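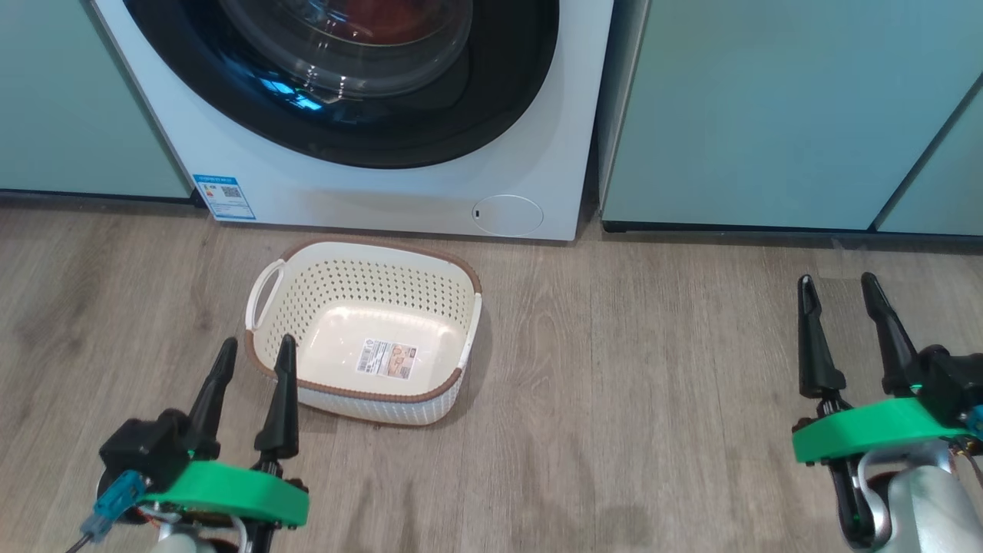
The shared laundry corner on the ground floor of the Lekcombe building has been open to tenants for a little over a week now, and from everything we hear it is getting plenty of love. It's a cheerful little spot, with a white front-loader tucked in among mint-green cabinets and a cream basket with a brown rim waiting on the floor in front of it, and if you have ever hauled a week's worth of towels down Wirnard Street in the rain you will understand why people are so pleased. The old arrangement, for anybody newer to the building, was a coin machine in the basement that gave up for good in the spring, and after that it was the laundromat or your sister's place.

Work on the corner started early in the summer and took longer than planned (doesn't it always), mostly on account of a drain that had to be moved farther than the plumber first thought. The cabinets went in next, then the floor. The tenants' fund paid for the whole thing. There was $2,000 put aside at the start of the year, and the plumbing came to $911 of that, which was more than folks were hoping for but still left enough to finish the job properly. The color was put to a vote, and the green beat out a very respectable yellow called Esine that still has its supporters on the third floor.

Using the machine is free through the end of the month. Starting in October it will be 70 cents a load, with the money going back into the fund for repairs and, if there's any left over, a folding table. The sign-up sheet hangs just inside the door. Please write your apartment number as well as your name, as we have two families of Riihimäkis in the building and there has already been one mix-up over a load of bath mats!

A few small requests have come up in these first days, and they're all easy ones. The instructions printed on the front of the washer are in Chinese, so a typed English sheet with the everyday programs is going up on the wall beside the sign-up list, and there are extra copies in the lobby if you'd like one to keep at home. Go easy on the detergent. The basket is for carrying and sorting and should stay in the corner when you're done with it, and please have a look inside the drum before you head back upstairs, and leave the door open so the inside can air out between loads.

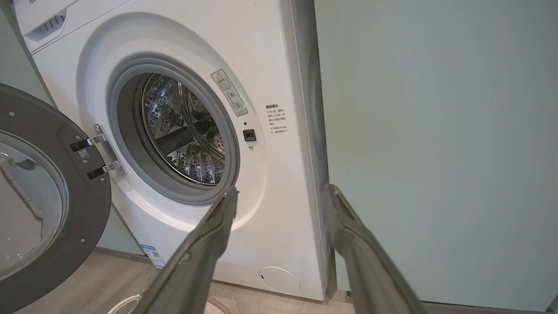
Etornam Gyamfi wrote in to say that leaving the door open is all well and good, but people should wipe down the rubber seal too, especially in the fold at the bottom where the lint and hairpins collect, and that an old dish towel does the job in half a minute. We've added a line about it to the sheet.

There will be a short get-together in the laundry corner on Sun 13 September at four in the afternoon, with coffee and whatever anyone feels like baking. Come down and try out the programs, bring your questions, and bring a load if you have one ready.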